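Visit report: upper-air station and instrument shop at Drastum

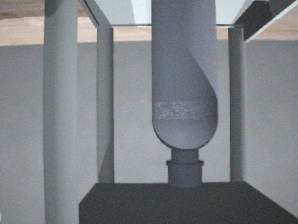 The Drastum station launches two radiosondes a day, and the open day in December was scheduled so that visitors could see the evening one. Parking was in the field east of the inflation building. Check-in took ten minutes, most of it spent on the hydrogen safety form, which has to be signed even by people who only intend to see the offices.

Our group was led by Amna Warraich, who runs the upper-air program. She started in the inflation building. The station changed from helium to hydrogen four years ago and makes its own gas with an electrolyzer in a separate concrete hut. The floor of the filling room is conductive, the lights are sealed, and phones are left in a tray outside. Balloons are filled by lift and not by volume: a weight is hung on the neck, and the gas is shut off when the balloon just carries it. On windy evenings the operator adds a little extra lift so the package clears the fence line.

The station's balloons normally burst somewhere above 60,000 feet. Warraich said the early bursts are nearly all traced to handling, and the crew now wears cotton gloves from the box to the door. Boxes are stored flat in a heated closet and used in date order. Last year's record showed 491 flights that met the station's height target on the first attempt. The others were either second releases or were accepted short.

The second stop was the instrument shop, a long room with benches down both sides. The main item is the calibration chamber, a Wendel unit bought used and rebuilt on site. It controls temperature and humidity but not pressure, so pressure checks are done in a smaller vessel next to it. Each sonde gets a ground check against a reference thermometer and a reference humidity probe before flight. If the temperature difference is above the station limit, the sonde goes back in its bag with a red tag. I asked how many red tags they see. The answer was one or two per carton, and more when a carton has sat through a summer.

The shop also repairs rain gauges and anemometers for the regional network. There are 400 tipping-bucket gauges on the books, and they rotate through the bench on a two-year cycle. The usual faults are spider webs in the funnel, a worn pivot, or a reed switch that closes twice per tip. The double closure is the worst of the three, as it produces believable rainfall totals that are wrong. The test is a slow drip from a burette for one hour with the count logged by an Emex recorder. Anemometer bearings are replaced on a fixed schedule regardless of condition.

After that came a short talk in the break room on how the sounding data is used. The speaker stayed with one case, a freezing rain event in which the evening sounding showed a warm layer 3,000 feet deep that the morning model run had made too thin. The forecast office switched from snow to ice on the strength of it. The plots were hard to read from the back, and a printed handout would have helped.

The radar tower was closed for work on the drive motor. In its place we were shown the Bíró annex, which holds the old paper records. Pilot balloon sheets are kept by month in steel cabinets, and scanning has reached the third cabinet. The handwriting is good. The carbon copies are fading and are being done first.

The launch was at 6:15 p.m. Wind was light from the northwest. The operator walked the balloon out, waited for the receiver to confirm signal, and let go. The first data appeared on the monitor in the office within seconds, and the group stood around it until the sonde had passed through the cloud layer. The inversion was visible as a sharp step in the temperature trace at the cloud top.

Notes for anyone going next year: wear flat shoes without metal, bring a coat for the launch, and book the Friday session if you want the chamber running, as it is switched off on the other day. The instrument shop tour is limited to eight people at a time. Coffee is free, and the nearest food is in town.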